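Luggage between Bromosano and Skumberg if we walk the middle section?

Posted in Walking and Cycling Trips, 2025-08-28

We are two adults in our sixties planning nine nights along the river route from Bromosano to Skumberg. Most of it will be by bike, but my wife wants to walk the part between Purnero and Jardine, which the guidebook gives as two days with a night at the halfway village. The rental company says it will collect the bikes at Purnero and have them waiting at Jardine, and that the charge is 48 per bike. That part is settled.

What I can't work out is the bags. The company moves luggage only on days when you ride. On walking days you are on your own. We each have one medium suitcase and a small backpack, and I don't want to carry nine nights of clothes over the ridge.

I have looked at three things so far. There is a local bus from Purnero to Jardine, but it seems to run twice a day and I don't know if a driver would take a bag with no passenger. There is a taxi firm in Purnero that quoted 416 for both suitcases, which seemed high to me for one trip. And the guesthouse in Purnero said they "sometimes" send bags on, and then didn't answer my next two emails.

We would be going in the second half of June. Both guesthouses are booked and paid for, so I can't shift the dates. The halfway village has only one place to stay and we got the last double.
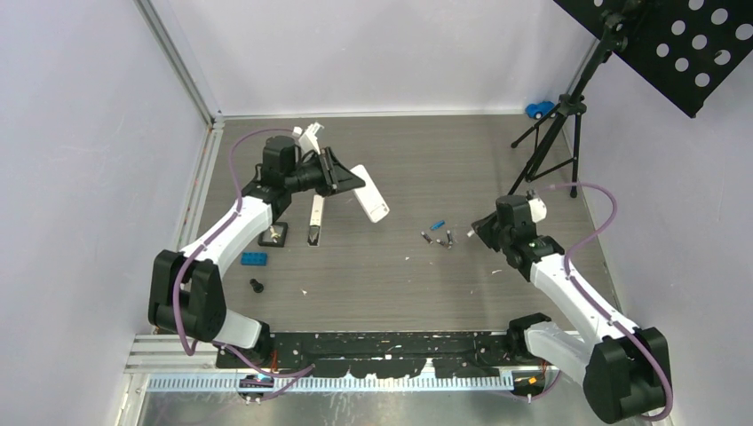
Tessaly M.
Don't count on the bus. We asked the driver at the Purnero stop last summer and he said no bags without a person attached to them. He was polite about it but he wasn't going to change his mind. The hold is small and it fills up with strollers and shopping by the second village.

What we did was split up for one morning. I took the early bus to Jardine with both suitcases, left them at the guesthouse, and caught the same bus back. I was in Purnero again in time for lunch and we started walking after that. It is a short first day, so a late start is no problem. The ticket office shuts at midday, so buy the return before you get on.

Check that your place in Jardine will take bags the day before you arrive. Ours did. The place next door wanted a fee.

dunmore_lane
just pack less. we did the whole route with one backpack each and washed things in the sink. suitcases on a bike trip make no sense to me

Amado Rivera
I have done this stretch four times, twice on foot. A few things that may help.

The 416 quote is for a private car leaving when you want it to. Ask the same firm for a shared run. They go over to Jardine most mornings to pick up people coming off the trail, and the car is empty on the way out. You have to phone, as they don't put it on the website and the person who answers email doesn't seem to know about it. Call in the late afternoon when the drivers are back.

The guesthouse in Purnero will also do it, but only if they have someone else's bags going the same way. They won't know until the evening before. I would treat that as a backup and keep the taxi number handy. Pay in cash, and put your name and the name of the Jardine guesthouse on both ends of the suitcase. One of mine spent a night at the wrong address because the tag had come off the handle.

If neither works out, the bus plan above is sound. I would add that the early bus leaves from the square and the later one from the train station, and the timetable in the window shows only the square.

About the walk itself, since you mention the ridge. The high point is at 1735 feet and the climb from the Purnero side is steady, with steps in the woods near the top. The second day is mostly downhill and harder on the knees than the first. There is water at the church in the halfway village and none after it until you reach the first houses of Jardine — fill everything you have. The lunch place marked on the older maps has closed.

For the one night in the middle you need very little. I take a dry shirt, a toothbrush, sandals and a rain jacket. The place supplies towels and a large breakfast, and the owner will make sandwiches if you ask before nine in the evening.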